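4. 事例:再生作業場における分解工程の自動化

4.1 対象職場の概要

調査対象としたのは、使用済みデスクトップ型コンピュータの再生を請け負うHoltinness社の作業場である。同社は企業や学校から引き取った機体を分解し、使える部品を検査に回し、残りを材質別に分けて出荷している。分解から検査までの工程には13名が従事する。本稿では、このうち筐体内部の部品を取り外す工程にロボットアームが導入された前後の変化を扱う。

導入前の作業は、一人の作業者が一台を最初から最後まで担当する方式であった。筐体を開け、ケーブルを抜き、ドライブ、メモリ、プロセッサの順に外し、それぞれを所定の箱に入れる。順序は手順書に定められていたが、実際には作業者ごとに異なっていた。聞き取りでは、ドライブを後に回す者、先に電源周りのケーブルをすべて抜く者などがおり、いずれも自分の順序の方が早いと述べている。管理側もこれを黙認しており、手順書は新人の教育に使われる程度であった。

作業場が自動化を検討した理由は二つある。一つは手指の負担である。メモリの固定爪を開く動作、プロセッサの固定レバーを起こす動作は一回ごとの力こそ小さいが、一日を通じて繰り返される。親指の付け根の痛みを訴える者が複数おり、休憩の取り方を変えても訴えは減らなかった。もう一つは部品の取り違えである。外した部品を手元にいったん置く習慣があり、どの機体から出たものかが後で分からなくなることがあった。検査で不良が見つかっても元の機体をたどれず、同じロットの部品をまとめて再検査に回すことになる。

4.2 工程の再設計

導入にあたり、作業は三つに分けられた。作業者が側板を外して筐体を横倒しに置き、内部の状態を確認して機種を登録する前処理、アームが対象部品を把持して移す取り外し、作業者が部品の外観を見て検査に送る後処理である。制御と手順の管理にはPrerkleyと呼ばれる社内システムが用いられ、機種ごとの部品位置と把持の向きが登録されている。

外した部品の置き場所は、部品の形に合わせた治具として作業台上に固定された。治具の形は導入後に何度も改められている。初期の型ではドライブを寝かせて置いていたが、作業者が持ち上げにくいという意見から、立てて差し込む形に変わった。メモリを挟む部分も、抜くときに基板の縁が引っかかるとの指摘を受けて間隔が広げられた。こうした変更の多くは設計担当ではなく、後処理を受け持つ作業者の要望によるものである。
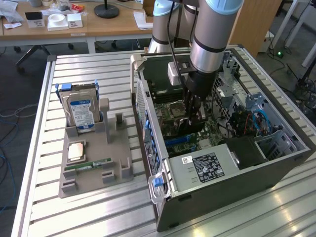

図1 分解工程の作業台。筐体内部に向けたアームと、ドライブ、プロセッサ、メモリを置いた治具

治具の導入は、部品の取り違えを減らすことを主な目的としていた。置き場所が決まり、一台分の部品が揃うまで次の機体に移らない運用になったことで、どの部品がどの機体から出たかは作業台の上で分かるようになった。部品を検査に送る際には、機体の登録番号を印刷した札を添える。調査期間中、対象ラインで処理された2000台について部品の出所が不明となった記録は10件であった。そのいずれも、後処理の途中で作業者が交代した場面で起きている。申し送りの方法はその後改められ、治具に部品が残っている間は交代しないことになった。

4.3 作業者の役割の変化

最も大きく変わったのは、作業者が機体に触れる時間の配分である。以前は取り外しが作業時間の大半を占めていたが、導入後は前処理と後処理が中心になった。前処理では、アームに渡してよい状態かどうかを判断しなければならない。ケーブルが部品の上にかかっている場合、固定具が変形している場合、過去の修理で別の機種の部品が使われている場合には、作業者が手を入れるか、手作業の台に回す。

この判断は当初、単純な確認作業とみなされ、経験の浅い作業者に割り当てられていた。しかし停止の記録を見ると、アームが途中で止まった事例の多くは前処理で見落とされた状態に起因していた。ケーブルの取り回しは同じ機種でも一台ごとに異なり、どこまで寄せておけば把持の妨げにならないかは、手で分解した経験のある者の方が見分けやすい。そのため6月以降は、経験の長い作業者が前処理に入る編成に改められた。

経験者の受け止め方は一様でない。手指の痛みが軽くなったことを評価する声がある一方、自分の手で最後まで外す方が仕事をしている実感があったという声も聞かれた。ある作業者は、以前は一日の終わりに自分が何台仕上げたかを言えたが、今は何台分の準備をしたとしか言えないと述べている。作業の区切りが自分の手を離れた場所に移ったことへの違和感は、年齢や勤続年数を問わず複数の聞き取りに現れた。

待ち時間の扱いも問題となった。アームが取り外しを行う間、作業者は隣の台の前処理を進めることになっているが、停止が起きると戻って対応しなければならない。作業者はその都度手を止め、停止の理由を画面で確認し、部品を直すか手で外すかを決める。導入初期の三週間、この行き来は以前より疲れると評価されていた。現場では停止を知らせる音を二種類に分け、急を要しない停止の場合は手元の作業を終えてから対応してよいことにした。この変更は作業者側の提案で、聞き取りでは治具の改良と並んで評価が高い。

4.4 技能の継承

導入によって新たに生じたのが教育の問題である。従来の新人は、先輩の隣で一台ずつ分解しながら固定具の固さや基板のたわみ方を覚えていった。現在の編成では、取り外しを自分の手で行う機会がほとんどない。その一方で、アームが扱えない機体は手作業の台に回されるため、そこに届くのは変形や固着のある難しい機体ばかりになる。新人が最初に練習できる、状態のよい機体が手作業の台に来なくなったわけである。

同社はYusufと名付けた研修枠を設け、週に2日、アームを使わずに通常の機体を手で分解する時間を確保した。処理台数だけを見れば効率は下がる。それでも現場の責任者は、前処理の判断を誤って停止が増えるよりは損失が小さいと見ている。研修を受けた新人と受けていない新人の差については記録がまだ少なく、本稿では評価を行わない。

4.5 他拠点との比較

同じシステムは同社のRimutberg拠点にも導入されている。こちらでは前処理の担当と後処理の担当を固定し、持ち場の交代を行っていない。Rimutbergの作業者は後処理の速さに自信を持つ一方、前処理でどのような判断がなされているかをほとんど知らなかった。停止が起きたとき、その原因を相手の持ち場に求める発言も見られた。

これに対し、本節で主に扱った作業場では一日のうちに持ち場を入れ替えている。入れ替えのたびに手順の確認が必要になるが、治具の改良案や停止音の変更はいずれも、両方の持ち場を経験した作業者から出されていた。二つの拠点は扱う機種の構成が異なり、Rimutbergの方が小型の筐体の割合が高い。したがって、この違いを編成の効果だけに帰すことはできない。編成と改善提案の関係を調べるには、同一拠点内で交代の頻度を変えた比較が必要である。次節では、聞き取りの記録をもとに、作業者が停止への対応をどのように学んでいくかを検討する。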